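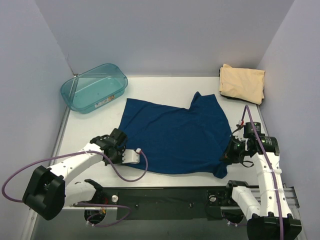 Covley folding mornings are back, and they need your T-shirts

I went along to the first folding morning of the season at the hall in Covley expecting to stay for ten minutes and drink somebody else's tea. I left at lunchtime with sore shoulders and a completely new opinion of my own airing cupboard.

For anyone who missed them last year, the mornings are run by the Justerlow clothes exchange. People bring in clean clothes they've finished with, everything gets sorted, folded and put into bins by size, and then the lot goes out on the rails and shelves at the shop on the corner, where you can take what you need and leave what you like in the dish. Last year the shop passed on 3,255 pieces, and T-shirts were the biggest group by a long way. Children's jumpers came second – no surprise to anyone with children.

Lleucu Rees has taken over the running of it from Eifion Edwards, although Eifion was there all morning too, mostly telling people where the hooks used to be. The hall has been painted since last spring and the hooks are now on the other side of the door. He isn't happy about it.

The big change this time is how the T-shirts are folded. They used to be done any old how, and by the middle of the afternoon the shop shelves looked like my bedroom floor. Lleucu has got everyone on to one fold, and Ánh Từ, who used to work in a school uniform shop, showed us how it goes. You lay the shirt face down and smooth it out from the middle with flat hands. Then one side comes in with the sleeve turned back on itself, then the other side, and then you bring the hem up in two goes so you finish with a small rectangle that stands on its edge. Written down it sounds like nothing at all! My first one looked like a parcel that had been sat on. Ánh unfolded it very kindly and gave it back to me.

Her tip, which I've been using at home ever since, is to spend longer on the smoothing than on the folding. If there's a ridge of cloth under the collar at the start, it will still be there at the end, only thicker. Dark shirts are the worst for this (navy especially, I found) as you can't see the creases until you tilt your head and catch the light on them. She also says to do the heavy things on a different table altogether. Trousers and blankets drag everything else about when you turn them over.

Kaiwen Qian and I were put on the bins. Adult sizes go in the clear ones so the shop can see what's in there without taking the lid off, and each bin gets a sticker on the side with the size on it. We were told no more than 40 shirts to a bin, and I did wonder why until I tried to lift one with more than that in. Kaiwen has a good system of filling them from the back and leaving a hand's width at the front so you can flick through like records. We got a bit competitive after the biscuits came out, I'll admit that, and a few of mine had to be done again.

Jytte Ladefoged brought in a whole carload from the Morgan Street flats, all washed and still warm from the dryer, and was rightly given the comfy chair. She'd also like it known that she is still looking for the owner of a green cardigan with a wooden button missing, handed in by mistake last year. It's behind the counter at the shop if it's yours.

The mornings carry on right through April, from 10 until lunchtime, at the hall. There's no need to book and you don't have to stay for the whole thing. Clothes should be washed and dry, please, with nothing in the pockets – last year's pocket finds included a set of keys and half a sandwich. They can always use T-shirts in any size, and plain dark ones for work go fastest of all. What they can't take at the moment is pillows, duvets or shoes, as there's no room left in the back of the shop.

If you can spare any plastic storage bins, Lleucu would love those too. Lids are handy but she'll take them without. Drop them at the shop any time it's open, or leave them inside the hall door, underneath where the hooks used to be.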